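What the pear does after picking

Pears are harvested hard. Left on the tree until soft, most European varieties break down from the core outwards, and the flesh turns grainy before the skin shows any change. Growers therefore pick early and let storage do the rest.

The Trevberg packhouse handles 2,658 bins in a normal season. Arlindo Aguiar, its store manager, starts the first picking on 5th August and tests flesh firmness with a hand-held plunger gauge before a row is released.
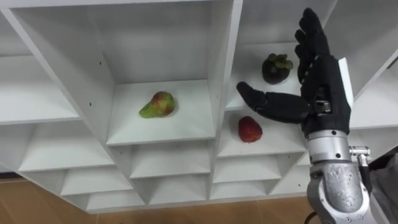 Cold comes next. Fruit is brought down close to freezing and held there, which slows respiration and delays the release of ethylene. Early varieties need only a short spell. Late ones can stay in sealed, low-oxygen rooms until March - longer if the seal holds, though flavour suffers.

Trials at the Pondov site compared two cooling rates on the same variety. The slower rate gave more even ripening but more weight loss. Aguiar has since moved to the faster one and raised the humidity.

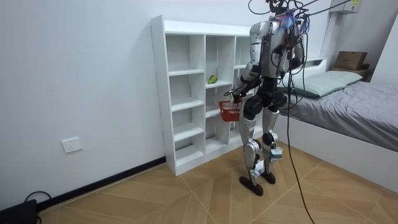 Should pears be kept in the fridge at home?

Only once they are ripe. A hard pear softens best at room temperature, and the place to check it is the neck, which gives slightly under the thumb when the fruit is ready. Chilled at that point, it will keep for a few more days.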